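Two-arm squeeze on a soft object: arms fight each other after contact
Posted in Control and Planning

Dultitz
We run two small arms on one rail, both driven from one planner. The job is to grip a paper-wrapped bouquet from both sides, lift it and turn it. The planner gives me a pair of joint trajectories and I stream them to the two controllers at 200 Hz. Free motion is fine. The trouble starts once both grippers are on the wrapping. 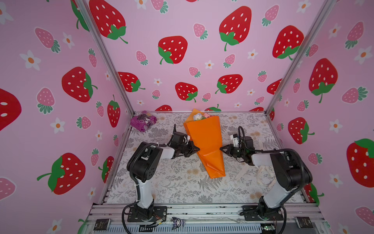
Each side has its own position loop, and neither knows about the other. If the object is a little narrower than the model says, one side pushes and the other pushes back, and the motor currents climb until one of the controllers trips. The wrapping gives under load, so I can't rely on a clean contact event either. I have tried lowering the gains on both arms. That stops the trips but the bouquet sags in the turn.

Logs show the two command streams drifting apart by up to 11 ms, which may or may not matter. Software is our own, Python on top with a C++ driver. Is there a standard way to do this without force sensors at the wrist?

Things I have already ruled out: joint limits, a bad tool offset on the left arm (recalibrated on Friday, no change) and the collision checker, which is switched off for the object once the grasp begins.

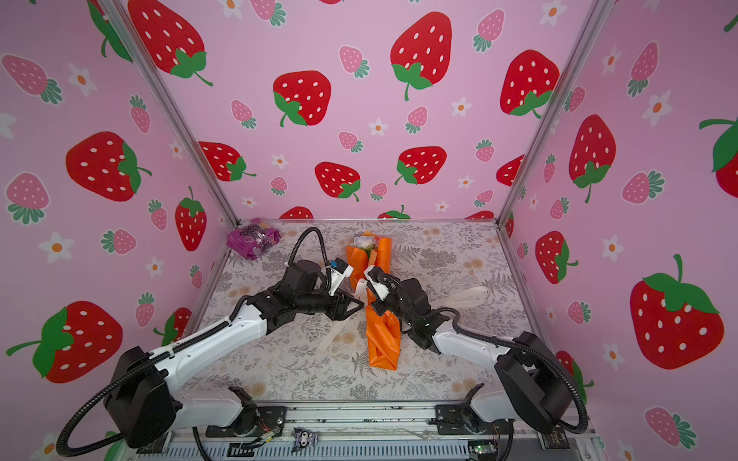

Calteck
Stop commanding two arms. Command the object. Pick a frame in the middle of the bouquet, plan the motion of that frame, and work out both gripper poses from it at every tick. Then add one extra number, the distance between the grippers, and control that separately with low stiffness. The turn can stay stiff while the squeeze stays soft, so you shouldn't get the sag you had when you lowered everything.

For the squeeze you can use motor current as a rough force signal. Subtract the gravity model first and filter what is left. It is noisy at low speed – friction in the gearboxes will swamp small forces – but good enough to cap the squeeze at a fixed value.

And yes, 11 ms matters. It is more than two of your ticks. Put both arms in one process with one clock and send both commands from the same loop.

Deschamps
had same problem, we just put it up to 500 Hz and it went away

Dorkham
Going faster might hide it, but two stiff loops will still fight if the width is wrong. I'd go with Calteck's answer. One thing to add: don't switch to the soft squeeze in a single step. Blend over about 5 ticks and set the starting gap from the measured positions, not the planned ones, or you will get a kick at the moment of the switch.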